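Início » Casa e roupa » Costura e arrumação » Forro estampado desfiando em casaco preto

Forro estampado desfiando em casaco preto, dá para salvar?

Antigoni Karras
Estou separando um monte de roupa para guardar e parei num casaco preto da Coltent, com barra canelada e forro estampado em rosa-velho.
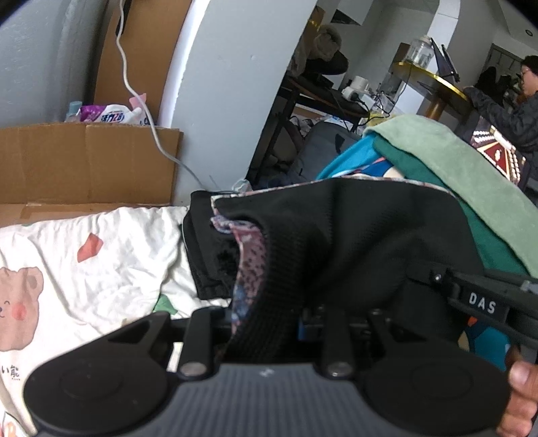
Paguei 200 reais nele e usei uns dois invernos. Queria saber se dá para lavar junto com o resto das peças escuras ou se o forro precisa de cuidado separado. Moro em apartamento e só tenho varal interno.

Otis Calloway
Lava do avesso, água fria, centrifugação até 600. Sempre fiz assim.

Cherry Mae Lumanlan
Depende do forro. Tecido trançado tipo tapeçaria, com desenho de ursinhos ou outros bichos, solta fio na borda do corte, e a máquina piora. Antes de lavar, procure os cantos dobrados, onde o desfiado costuma começar.
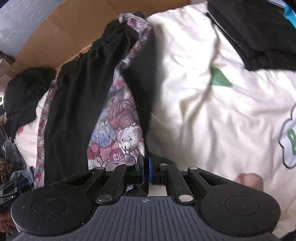

Passe um zigue-zague estreito, ponto 2, ou chuleie à mão com linha da cor do fundo. Não puxe os fios soltos - corte rente. Peça branca ou creme fica fora dessa lavagem, preto solta tinta. Para secar, deite o casaco sobre uma toalha. Pendurado, a barra canelada cede.

Antigoni Karras
Obrigada, vou chulear na segunda-feira e depois lavo.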